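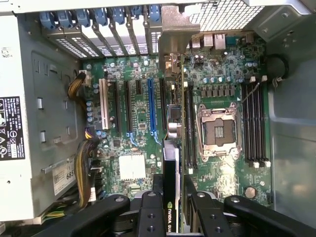 5.3 Teaching the card and tray positions

This section applies to the Bimeo two-arm disassembly cell with software build 1675 or later. It covers teaching the pick points in the open workstation case and the matching place points on the tray. Complete section 5.2 (case datum and bench zero) first. Positions taught before the datum is set are not carried over and must be taught again.

Needed for this procedure:

Teach pendant with a level 2 login
Training workstation, unplugged, side panel removed
Parts tray
Grounding strap
Lint-free wipes

CAUTION: Unplug the workstation at the wall and hold its power button in for 35 seconds before either arm enters the case. Do not rely on the switch at the power supply.

CAUTION: The processor socket pins bend under very light contact. Once the processor is out, keep every taught path clear of the open socket.

Preparing the case

1. Lay the case on its side on the bench with the open side up. Push it against both corner stops.

2. Check that no loose wire lies across the memory slots or the expansion slots. Move any such wire to the wall of the case. A wire that crosses a slot will be pinched when the fingers close.

3. Open the blue latches at the rear of the expansion slots. The arms do not open these latches in this build.

4. Wipe the inner faces of the gripper fingers. Replace the fingers if the edges are chipped (see section 8.1).

Teaching the card pick

5. Select Teach, then Card, then Pick. The pendant shows the wrist camera view of the arm in use.

6. Jog the arm over the card until the upper edge of the card is parallel to the finger faces. Use the slow jog setting for all moves below the rim of the case.

7. Lower the fingers until they pass the upper edge of the card on both sides. Stop before the tips reach the tallest part on the board below.

8. Close the fingers with the Test Grip key. The default force is 52 percent. Do not go above 88 percent, as the circuit board may flex.

Note – Grip the card near its middle and away from the fan opening. A grip near one end lets the card tip as it leaves the slot, and the bracket can catch on the rear wall of the case.

9. Release the slot lock by hand for the first pull. Raise the arm straight up in slow jog until the whole card is above the rim, then press Store.

Teaching the tray place

10. Jog the arm to the tray by way of the stored clear point. Do not cut the corner over the power supply.

11. Hold the board upright over its holder and lower it in slow jog. Stop when the edge enters the holder, open the fingers and press Store. 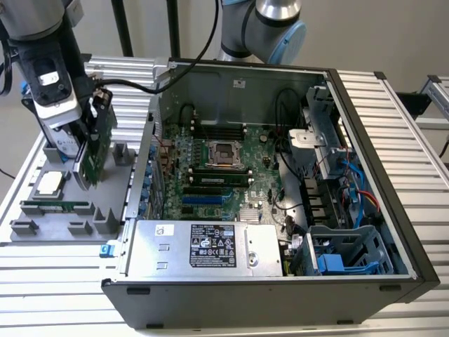

Figure 5-4. Left arm holding a circuit board upright near the parts tray. Processor and memory module already on the tray.

12. Run the stored path once at low speed with a hand on the stop button. Watch the cable at the wrist for snags on the case rim.

13. If the board leans in the holder, teach step 11 again. Do not correct a lean by adding force.

Note – The two arms share the space over the case. Park the second arm outside the case opening before step 12. The pendant shows fault A-07 if both arms are called into the shared space.

14. Save the position set under the case model name and enter it in the cell log, with your initials. Sets saved without a model name are erased at the next restart.

Positions must be checked again after a finger change, after a tray change, or after any contact stop. For a contact stop, inspect the socket and the slots before restarting (section 7.4).

Revision 4, Jun 27, 2022. Prepared by Daranee Klinhom, checked by Gemechu Assefa.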